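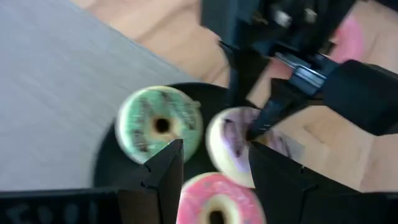

최종 수정: 9월, 오후 4시 | 담당: 인사우랄데(Insaurralde) 작업표준팀

[작업표준 소식] 양팔 원격조작 시 공유 작업 영역 운용 지침 개정 안내

인사우랄데 작업표준팀은 양팔 조작 작업의 공유 영역 운용 지침을 개정하여 9월부터 전 작업대에 적용합니다. 이번 개정은 도넛과 같이 표면이 무르고 장식이 있는 물체를 한 쟁반 위에서 두 팔로 다루는 작업을 주된 대상으로 합니다. 검은 원형 쟁반에 초록색, 흰색과 보라색, 분홍색 도넛을 모아 놓는 배치에서는 물체 사이의 간격이 좁아 양쪽 그리퍼가 같은 구역에 들어가는 일이 잦으므로, 조작자는 아래 사항을 숙지하여 주시기 바랍니다.

1. 진입 순서
두 팔이 하나의 쟁반에 접근할 때에는 먼저 진입한 팔을 기준 팔로 봅니다. 기준 팔의 손가락이 물체 양옆에 위치한 동안 다른 팔은 위쪽 또는 반대편에서 진입하며, 기준 팔의 손가락 위를 가로지르지 않습니다. 두 팔이 서로 다른 물체를 다루는 경우에도 같은 원칙을 적용합니다.

2. 접촉과 누름
아이싱이 있는 면은 가급적 손가락 끝으로 누르지 않고 바깥쪽 테두리를 잡습니다. 윗면 접촉이 불가피한 과제에서는 과제 설명서에 접촉 허용 여부를 미리 기재하여야 합니다. 기재가 없는 상태에서 윗면에 닿은 경우, 해당 시도를 삭제하지 말고 '윗면 접촉' 항목으로 분류하여 보존합니다.

3. 손목 카메라 영상의 취급
빠른 이동 중에 기록된 영상은 윤곽이 번져 물체의 경계를 판별하기 어렵습니다. 흔들림이 있는 구간이라도 임의로 잘라 내지 않으며, 판독이 어려운 구간은 검수 기록에 표시합니다. 손가락에 가려진 부분을 추정하여 주석을 다는 것은 허용되지 않습니다. 가림이 심한 물체는 보이는 영역만 표시하고 '부분 가림'으로 기재합니다.

4. 작업대 정리
쟁반은 작업대 상판 안쪽에 두고, 과제에 쓰이지 않는 물체는 두 팔의 도달 범위 밖으로 옮깁니다. 과제 시작 전 배치는 과제 설명서의 배치도와 대조하여 확인합니다.

5. 점검 주기
그리퍼 손가락의 끝부분과 고정부는 1000회 동작마다 점검합니다. 점검 결과는 관리 시스템 브루사리크(Brusarik)의 2215번 양식에 입력하며, 연속 3회 미입력된 작업대는 점검이 완료될 때까지 사용을 중지합니다.

개정 지침의 초안은 밀라그로스 살리나스(Milagros Salinas) 표준 담당이 작성하였고, 흐엉 콩(Hường Khổng) 안전 담당이 검토하였습니다. 협력사 트랜드포트(Trandport) 소속 조작자에게도 동일한 기준이 적용됩니다. 종전 지침에 따라 이미 기록된 자료는 소급하여 재분류하지 않습니다.

조작자 대상 설명회는 토요일 오전에 본관 교육실에서 진행합니다. 참석이 어려운 분은 소속 조장에게 미리 알려 주시기 바라며, 지침 전문은 브루사리크 문서함의 '양팔 조작' 항목에서 열람할 수 있습니다.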